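En defensa de perder el tiempo en el simulador

Hace unos meses, cuando empecé a contar en este blog que queríamos montar una célula con dos brazos en el taller compartido, recibí bastantes mensajes de ánimo y unos cuantos de reproche. Los de ánimo los agradezco muchísimo, de verdad. Los de reproche venían casi todos a decir lo mismo: que llevábamos demasiado tiempo delante de la pantalla y demasiado poco con la llave Allen en la mano, que un taller es un sitio para hacer cosas y que para jugar a los videojuegos ya está el sofá de casa. Como es una opinión que yo mismo defendí durante años (y con bastante vehemencia, según me recuerdan los que me aguantaban entonces), me gustaría contestarla con calma y con cariño, que para eso hemos llegado ya a octubre de 2019 y el proyecto sigue vivo.

El proyecto se llama Undalwood, por razones que ya nadie en el taller sabría explicar bien y que tienen que ver con una etiqueta medio borrada en una caja de recambios. La idea es modesta: un banco de trabajo con dos brazos pequeños, uno que sujeta y otro que acerca, para ayudar con los trabajos de mesa que piden tres manos y para los que casi siempre tenemos dos. Pegar una pieza mientras alguien aguanta la otra. Tener una placa quieta mientras se suelda. Pasar las tijeras, si me apuran. No pretendemos fabricar nada en serie ni sustituir a nadie, y a quien entra por primera vez en el local de la calle Aguirre y pone cara de susto le ofrecemos un café y le enseñamos el presupuesto, que quita todos los miedos.

Yo vengo de la electrónica de andar por casa, de la generación que aprendió rompiendo. Mi primer brazo lo hice con servos de aeromodelismo y perfiles de persiana, y funcionaba si uno entiende la palabra funcionar con generosidad. Se caía, se recalentaba, tiraba los botes de tornillos y una vez se llevó por delante una lámpara que no era mía. De cada una de aquellas calamidades aprendí algo, no lo voy a negar, y todavía hoy me parece que quien no ha olido nunca un regulador quemado se ha perdido una parte de la educación sentimental de este oficio. Pero también recuerdo lo que aprendí mal. Aprendí a no probar los movimientos que me daban miedo. Aprendí a dejar los brazos quietos cuando por fin hacían una cosa decente, porque la siguiente prueba podía costarme el sueldo de una semana.

Y eso es, a mi juicio, lo que el simulador cura mejor que nada. No hace falta que sea bonito. El nuestro, desde luego, es bastante feo, con las paredes lisas y una luz de día nublado que deprime un poco si se trabaja hasta tarde. Lo que hace falta es que deje mover los dos brazos a lo loco, cruzarlos, meter un codo donde no toca y volver a empezar.

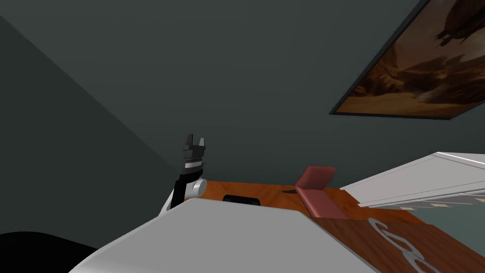

Lo de los codos merece un párrafo aparte, porque es donde más se equivocaba mi yo de antes. Cuando uno piensa en un brazo robótico piensa en la punta, en los dedos, en si va a agarrar bien el objeto. Se pasa tardes enteras discutiendo de gomas y de fuerza de cierre. Luego pone un segundo brazo en la misma mesa y descubre que el problema estaba en todo lo que va detrás de la punta: esos eslabones anchos, tan inocentes en el catálogo, que al girar ocupan media mesa y tapan lo que el otro está haciendo. En una mesa pequeña, y las de los talleres compartidos lo son siempre, el espacio se acaba mucho antes que la fuerza o la precisión. Nosotros teníamos pensado atornillar las dos bases muy juntas, por una cuestión de cables y por pura pereza. Habríamos taladrado el tablero bueno en julio, tan contentos, y lo habríamos lamentado hasta Navidad.

Se me dirá que todo eso se ve con cartón y un compás. Es verdad, y lo digo sin retintín: el cartón es una herramienta extraordinaria y en casa tengo un cajón lleno. Una compañera del taller hizo una maqueta de los brazos con cartón pluma y encuadernadores de latón, y con ella zanjamos en una tarde una discusión que llevaba semanas. Mi defensa del simulador no va contra el cartón ni contra la lima. Van juntos, como van juntos el boceto y la sierra. Lo que el cartón no me da es la posibilidad de dejar el programa toda la noche probando posturas y encontrarme por la mañana una lista de las que chocan, cosa que hicimos con 2000 combinaciones de posición y que nos dejó a todos bastante callados delante del café, porque chocaban muchas que habríamos jurado buenas.

También se me dirá, y aquí la objeción es más seria, que el simulador miente. Miente, claro que miente. En la pantalla no hay holguras, el tablero no se comba en verano, los cables no pesan y la pinza cierra siempre igual. Hay quien se enamora de esa limpieza y ya no sale de ella; he conocido proyectos preciosos que murieron en el disco duro de su autor, con unas sombras magníficas. El nuestro estuvo a punto. En primavera nos dio por amueblar el cuarto virtual, y hubo una temporada en la que se hablaba más de qué cuadro colgar en la pared que de los motores. Yo participé con entusiasmo, lo confieso, y tuve mis favoritos. Me pareció entonces una tontería y hoy me parece una tontería útil, porque una mesa con cosas encima obliga a pensar en las cosas, y una mesa vacía invita a creer que todo es fácil. Pero el peligro existe y conviene ponerle un límite con fecha.

El límite nos lo pusieron desde fuera. Los amigos de Skendness, que es un taller hermano con más espacio y mejor calefacción, nos ofrecieron compartir un pedido de motores y nos dieron seis semanas para decidir las medidas. Fue lo mejor que nos pudo pasar. De pronto había que elegir, y elegir con lo que se sabía, y lo que se sabía resultó ser bastante. Compramos las reductoras a Drolluneck, cortamos los soportes y colocamos las bases con una separación de 92 centímetros, una cifra que jamás se nos habría ocurrido a ojo y que obligó a alargar el banco con un segundo tablero, con el consiguiente disgusto de quien guardaba debajo su bicicleta.

¿Salió bien a la primera? No. El primer brazo de verdad tenía una holgura en la muñeca que en la pantalla no existía, y tardamos en domarla a base de arandelas y paciencia. Pero fue una avería de las buenas, de las que se buscan con los dedos, y pudimos dedicarle todo el cariño que merecía porque no estábamos peleándonos a la vez con un diseño equivocado. Creo que ahí está el fondo de lo que quiero decir. El taller me gusta por el ruido, por el olor a viruta, por las discusiones, por la persona que pasa y te dice que eso lo estás apretando al revés. Las horas de pantalla las doy por buenas cuando me devuelven al banco con problemas mejores.

Así que a quienes me escribís con reproches os propongo una cosa. Venid una tarde, sentaos con nosotros y moved los brazos simulados un rato, con torpeza, chocándolos todo lo que os apetezca. Después pasamos al banco y me sujetáis una pieza, que el segundo brazo todavía está a medio cablear.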